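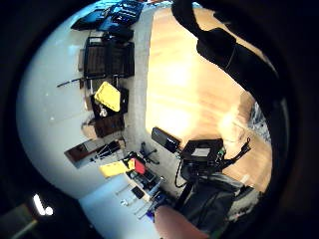
To: Kurup list
Subject: Re: clearing the back room before the move

Earlier on the list, someone at Skostcombe wrote:

> We have the Geltthorpe space from October and I'd like to stop
> paying for both. Can whoever is sorting the room say what's left
> along the wall, and whether the tables can go in the first load?
> Also, do the striped cloths belong to us or to Botelell?

I was in this morning and got through part of it. The row along the wall is still there - bags and cases at one end, then the mesh-backed piece, then the framed board and the black legs in front of it. Please take your own bags first. I don't want to open other people's cases to find out whose they are.

The van has 90 inches of floor, so the long things have to go in before the boxes. The wheeled chair base can go in last, on its side.

The wooden table is not ready. I started folding there and stopped when I ran out of bags. 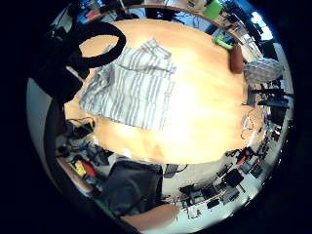
Striped cloth on the table, still to be folded.

As far as I know the cloths are ours. Botelell lent us 16 plain ones and those went back in the spring. If anyone remembers it differently, write to me off list and I'll set them aside.

For the tabletop with the blue strip, please don't stack anything on it yet. I want the cables coiled and tied first, each one with a paper tag saying what it goes to. Last time we put them all in one box and it took 2 evenings to sort them out.
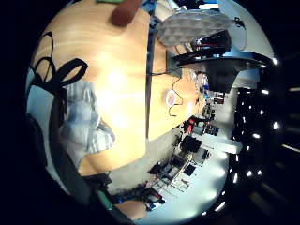 Small electronic bits should go in the shallow trays, one layer deep, with cloth between them. We have some 300 tags left over, so use as many as you like. Write on them in pencil - the marker rubs off.

I can be there again tomorrow from 4 p.m. The side door sticks, so push low down.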